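Levevura Live: Pre-Show Stage and Sound Safety Checklist
Venue: Cullinane Hall, main room (licensed for 2622 standing)
Event: Sosta, night one of the Trorstead tour

Hello again, and thank you for doing the walk-through before the band gets here. Please write your comments under each line, even when everything is fine!
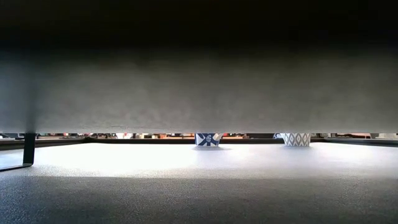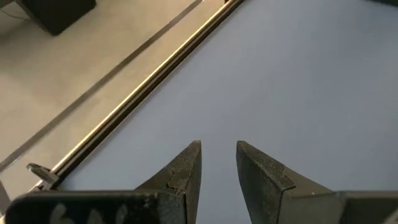 Work surfaces, two views.

1. Stage deck and stairs
Pass, with a note. All the deck sections are locked together and the stairs feel good and solid, but the glow tape on the stage left steps has worn down to almost nothing (it was on its way out last tour, too). Please put down fresh tape before doors.

2. Power and cable runs
Pass. All 22 stage circuits were tested and labeled. The crew did a lovely job with the cable ramps by the drum riser, and I'd like to see them laid the same way at every stop.

3. Speakers and rigging
Pass. Safety cables are on every hanging cabinet, and the shackles have been checked by hand. The motor controller is locked, and the key is at the production desk.

4. Front barrier
Needs work. One joint near the center has some play in it, which worries me with a crowd that likes to jump as much as this one does. Tighten it, then lean on it again with two people. The gap to the stage is 41 inches and can stay as it is.

5. Sound levels
Open. We'll take readings at the mixing desk and at the front row during soundcheck. Earplugs are out at both bars, and there's a bowl at the merch table as well.

6. Haze and fire safety
Pass. All 18 extinguishers are in date and on their hooks. The hall will switch the smoke detectors over to show mode at 5:30 p.m., so no haze until they call us, please, not even a quick test puff.

7. Exits
Needs work. Empty guitar cases were stacked inside the loading door again. I know space is tight back there, but they have to go in the truck.

Recheck items 1, 4 and 7 before doors and leave the signed sheet at the production desk.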